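Grip Loss Without a Stop: Notes on the Vevside Cell Fault
Speaker notes, 19 Jun 2023
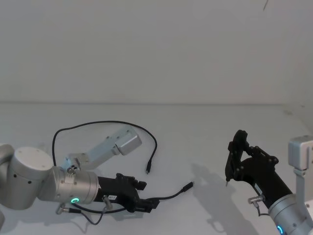
Start with the fault, then the cell. During a run of cable handling cycles, one arm lost grip on a plug and the program carried on as if the part were still held. The other arm moved in to meet a plug that had dropped. Contact was fingertip to bracket. No one was inside the guarded area. Damage was one bent fingertip and a bracket that had to be realigned.

Slide 2 - What the cell does
Two arms work over one table and handle loose USB cables. Each arm has its own controller. A supervisor program written by Ternus passes state between them. The state that matters today is a single flag, "part held." Both arms plan from it.

Slide 3 - The numbers
We logged 1,932 cycles before the contact. In 732 of them the cable was regrasped at least once, so regrasping was normal work and the code path was well used. Dropped parts were also normal. In all but 3 cases the drop was caught before the second arm started its approach. Two of those 3 ended with the arm closing on air. The third is the contact.
Pause here. Someone will ask why the first two did not trigger a review. They were logged as failed grasps, and failed grasps had no alarm threshold.

Slide 4 - Root cause
The flag was set when the gripper reached its commanded force. It was cleared only by an open command. A plug that slipped out during a move did not clear it. The finger position did change, and the value was in the log, but the supervisor did not read it after the first check.
The cable made it worse. A cable under slight tension pulls on the plug at the end of a long move, when the last position check is already old.

Slide 5 - Why the protective stop came late
The arm stopped on its own force limit, as configured. The limit had been raised in November to get rid of nuisance stops from cable drag. The change was recorded in the Contreras maintenance sheet but not in the risk assessment. Both documents were correct on their own terms and they did not agree.

Slide 6 - What changed
Finger position is now read every 30 milliseconds while a part is held. If it leaves the expected band, the flag clears and both arms hold position.
The force limit is back at its original value. Nuisance stops came back too. We accept them for now.
Any change to a safety parameter needs a matching entry in the risk assessment before the cell will start in automatic mode.

Slide 7 - Open items
The position band is set per plug type. Thin plugs leave very little margin between "held" and "closed on nothing." Wikine is testing a different fingertip pad - no results to show yet.
We also have no direct measure of cable tension. Estimating it from wrist force works at low speed only.
If time is short, skip the second open item and go to questions. Keep the log plot up.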